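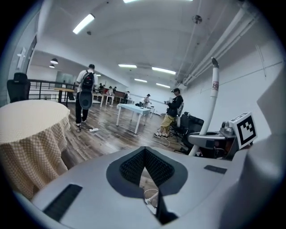 Sunday at the shared shop, gripper in the foreground

Gripper build at the shared workshop: cable mess and marker questions

filament_goose
25/02/2018
So the handheld gripper is finally in one piece! The housing is version 4 and I'm pretty happy with the gray shell (the first ones cracked right along the screw bosses, ugh). My problem is tracking. I lose the marker for a moment whenever I turn my wrist fast, and my log from Sindale Hall is full of gaps. Anyone running one flat marker and getting away with it?

mudflap_ray
One flat marker is never going to do it. You tilt your hand and it's gone. Go with cubes, one per hand, and print them matte.

filament_goose
We do have cubes on the pair we use two-handed. They're better, but they add weight up front and my wrists complain after 12 takes.

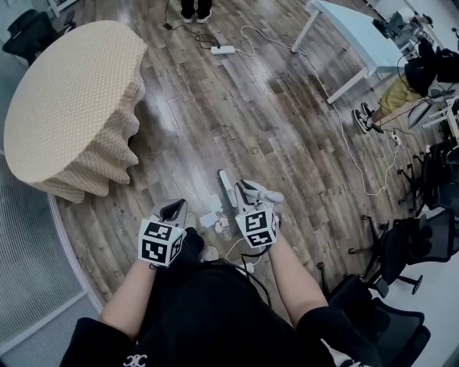
Re: cubes vs. flat

sprocket_pie
I disagree with Ray, sorry. I ran a flat marker on my Plindwood arm all last August and it was fine once I fixed the exposure. Cubes are a pain to calibrate. What I'd fix first is that floor! White cable running all over the planks, power strips out in the walking area... one good snag and there goes your weekend.

mudflap_ray
Exposure helps, sure, but it won't show you a marker that's facing the wall. Agree on the cables though.

filament_goose
Ha, fair. I've got 18 feet of cord cover sitting at home, I'll bring it. Will try shorter exposure on the flat one too and post the gaps before and after.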